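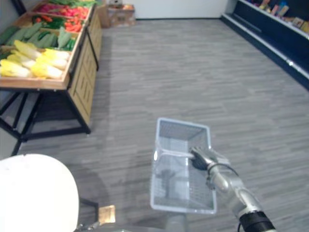

White wire mesh basket with carry handle.

Brestine Onboard Resuscitation Kit

The Brestine is a compact emergency kit for small passenger aircraft, ferries and coaches. It holds the things trained crew need in the first minutes after a passenger collapses, packed in the order they are normally used.

What's in the kit
Bag-valve mask with adult and child face pieces
Pocket mask with one-way valve
Set of airways in six sizes
Hand-operated suction pump
Trauma shears, razor and drying towel
Gloves, four pairs
Laminated crew card

The defibrillator is sold separately. The side pocket fits our Flillen unit and most others of a similar size.

Size and weight
Height 40 cm, width 70 cm when opened flat. The packed kit fits a standard overhead locker — please measure first if yours are shallow.

Case
The outer case is red coated nylon with a wipe-clean lining. Each pouch has a numbered seal, so a used pouch shows up at the daily check. Replacement seals come in bags of 40.

Refills
Refill packs are listed under part number 928. Masks and airways carry their own expiry dates. Kits supplied before March 2023 have the older suction pump, and the new tubing will not fit it.

Price
£475 excluding VAT. Delivery is from our Griltar warehouse, usually within three working days. Orders to the Raju depot can be collected on weekday mornings.

Not suitable for use by untrained passengers. Check your operator's rules on carried medical equipment before ordering.

Page updated May 30, 2023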